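**FOR RELEASE IN JANUARY**

# Zirnov Moving & Storage Opens Daltley Depot, Stops Calling Everything a "Small Apartment"

DALTLEY – Zirnov Moving & Storage, which has spent 21 years carrying other people's sofas down other people's stairs, will open a second depot in Daltley this month. The company is also retiring its old price list, a document so complicated that two of its own dispatchers kept a separate document explaining it.

The new depot sits on the old feed mill lot on Lerkum Road, a short drive from the river bridge and an even shorter one from the doughnut place, a point the crews raised several times during site selection. It has a covered loading bay, 91 storage rooms and parking for the full fleet. Until now, any Daltley customer was served from the Sipos yard on the far side of the county, and the truck spent the first part of every job on the highway at the customer's expense. Customers noticed this. They wrote to us about it. Some of the letters were quite well written.

Starting with the opening, Daltley customers will be billed from the time the truck reaches their door until the last item is set down at the other end. Travel from the depot is included anywhere inside the town limits. Outside the town limits a flat travel charge applies, and it will be printed on the estimate in the same size type as everything else.

## The new price list

The old list had categories. There was Studio, Small Apartment, Standard Apartment, Standard Apartment Plus, Family Home and something called Executive, which no customer ever asked for and which the company is no longer able to define. Most people who phoned described their home as a small apartment. They were being modest. One small apartment turned out to have a barn.

The new list is one page long. Customers choose a crew of two, three or four, and a truck in one of three lengths. The price is by the hour, charged in quarter hours after a minimum that depends on crew size. Blankets, straps, dollies and floor runners are included. Boxes are sold at the depot and by the crew, at the same price in both places, and any that come back flat and clean can be returned for what was paid.

Stairs are no longer charged by the flight. Under the old system a flight was anything with more than four steps, which led to some long conversations on front porches. Stairs take time, time is already on the bill, and the company has decided that charging for them once is probably enough.

There are three extras left:

- **Pianos**, upright or grand. The crew will need to know which. "Kind of medium" has not been a useful answer.
- **Safes and gun cabinets**, priced by weight, and quoted only after somebody has looked at the thing and the floor under it.
- **Hoisting** through a window or over a balcony, where the building allows it and the weather doesn't object.

Every estimate will list these separately, or state that none apply. Estimates remain free. A customer can have one by phone, by video walk-through or in person, and the in-person kind can be booked until 7 in the evening, in recognition of the fact that people who are moving often also have jobs.

"We read the old price list out loud at a meeting," the company said in a statement agreed on by the office staff. "It took most of the meeting. By the end we wouldn't have hired us."

## Storage in Daltley

The storage rooms come in four sizes, from roughly a closet to roughly a one-car garage. Each is on the ground floor. Rent is month to month, and the first month is charged by the day, so a customer who needs somewhere to keep a dining table between closings does not have to buy a whole month of shelter for it.

Customers hold their own key. The depot keeps no copy, and the company would like to say now, while everyone is calm, that a lost key means a locksmith and a modest bill. The gate opens at 6 in the morning and closes at 10 at night. Anyone who moves their goods in with a Zirnov crew will get the first 20 days of storage at no charge, provided the room is booked before the truck arrives and not from the passenger seat of the car following it.

The usual things cannot be stored: fuel, paint thinner, propane tanks, food, anything alive and anything that used to be. Freezers are welcome if they are empty. The Sipos yard has strong feelings on the subject of freezers, dating from a particular August. 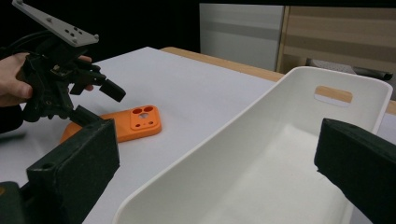 **Can a customer change the date after booking?**

A date can be moved once at no charge with at least five working days' notice, and after that a rebooking fee applies, though it is waived when the delay comes from a closing that slipped or a landlord who changed the handover.

Cancellations follow the same clock. With five working days' notice the deposit goes back in full. With less, half of it does. If the company has to cancel, which has happened in two ice storms and one unfortunate matter of a truck and a culvert, the customer gets the deposit back and the first hour free on the new date.

## What the crews will and won't do

Crews at both locations will take apart and rebuild beds, dining tables and most shelving. They will disconnect a washer if the shutoff valve turns. They will not disconnect gas appliances, take down wall-mounted televisions without the bracket instructions, or give an opinion on whether the couch will look better under the window. They have been asked. They have all answered, at one time or another, and it has never gone well.

Customers can pack for themselves, have the crew pack everything, or split the work. The split is the most popular choice and usually means that the customer does the books and the crew does the kitchen. A packing crew normally comes the day before the move. Boxes packed by the crew are covered for breakage inside the box. Boxes packed by the customer are covered if the crew drops them, and the crew will admit to dropping them, partly as a matter of policy and partly on account of the noise.

Basic coverage is included in the hourly rate and pays by weight, an arrangement that favors anvils. Full-value coverage costs extra and is the better choice for anyone who owns a television, a guitar or a lamp they like. The difference between the two will be explained before the deposit is taken. Claims can be filed up to 30 days after delivery and will be answered in writing.

## About the building

The Lerkum Road site had been vacant for some years and came with a leaking roof, a loading scale that still worked and a large amount of corn. The roof has been replaced. The scale has been kept and recertified, and will be used for long-distance jobs priced by weight, so customers may come and watch their belongings be weighed if that is how they want to spend a morning. The corn took longer than the roof.

The front office has a counter, a short row of chairs and a wall of boxes in every size the company sells, assembled, so that people can see how big a "large" is before they buy fifteen of them and fill each one with encyclopedias. Books go in the small box. This is printed on the small box, on the large box, and now on the wall.

Zirnov is hiring drivers and movers for the Daltley location. Applicants need to be able to lift, to be polite on the third floor as well as the first, and to turn up at 7:30. Drivers need a clean license and the ability to back a long truck down a street designed for horses. Training is paid. Applications can be handed in at either counter, and previous moving experience is helpful but not required, with the exception of pianos.

## Existing customers

Anyone who already holds a written estimate from the Sipos yard can keep it or swap it for one under the new list, whichever comes out lower. The office will work out both on request. Moves booked for January and already confirmed will go ahead as arranged, and Daltley addresses on those bookings will be switched to the new depot automatically once it opens, with the highway time removed from the bill.

Storage customers at Sipos who would rather be in Daltley can transfer at the next month's start. The company will move the contents for the price of a crew of two, with no minimum. Those with freezers should call first.

## About Zirnov Moving & Storage

Zirnov Moving & Storage handles local and long-distance household moves, small office moves and storage from its yards in Sipos and Daltley. It began with one truck and a borrowed dolly. The truck has been retired. The dolly was returned, after a reminder.

Press inquiries should go to the Daltley front office during counter hours, 8 to 5. Photographs of the depot are available on request, as is a copy of the old price list, for anyone with the afternoon free.

###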